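July, bench notes, phantom group, Wuvmont

Finally a batch of breast phantoms that feels right! We poured five on the new gelatin recipe (the Nazarenko one, with the longer stir before cooling) and every single one came out of the mold whole. Svyatoslav pressed his thumb into the first and said "oh, that's much closer", and he's the hardest of us to please when it comes to feel.

Recipe as poured: 80 g gelatin per liter, psyllium for scatter, stirred by hand until it stopped clumping. Left in the cold room 21 hours. I'd like to try a shorter set next time, the outer skin gets a bit tough.

Lumps: olive pieces in three of them, stiffer gelatin beads in the other two. The beads are lovely on ultrasound, soft edge and a faint shadow behind. The olives are far too bright (a first-week trainee would find them with the probe upside down), so they're fine for needle practice and that's it.
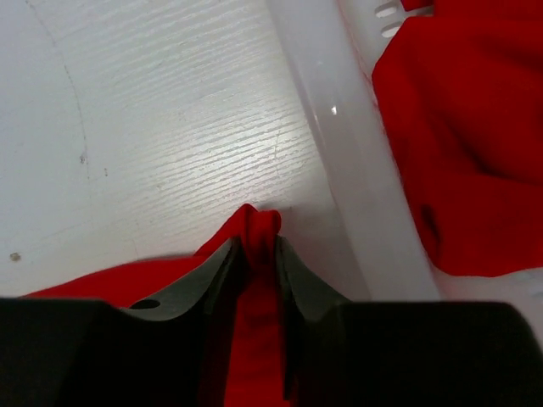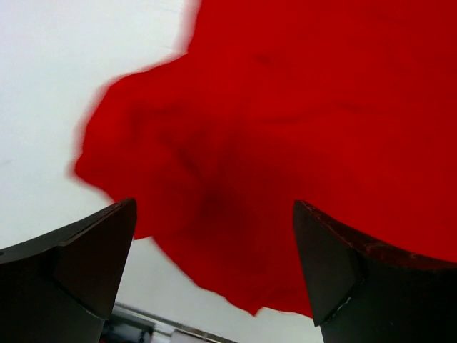 Phantom notes / Ultrasound training

Ran batch 1033 under the probe in the afternoon. Depth was good, and I could follow the needle the whole way in on four out of five. The fifth has a layer of bubbles near the base, my fault, I poured too fast. Keep it anyway! Bubbles make a nice lesson on artifact.

Fallport want two for their biopsy course and asked whether we can do a denser background, closer to what they see in younger patients. I think yes, more psyllium and maybe a second pour with fat-like pockets. Svyatoslav has a sketch for the pockets, ask him before starting or you'll end up doing it twice like I did.

To do: label the lids, find the good thermometer, write the bead recipe into the Enura folder before I forget the ratios. Also try a bead right up under the skin, the trainees keep missing those and I really want to see how it scans.

Wuvmont Phantom Group | Contact the bench | Back to top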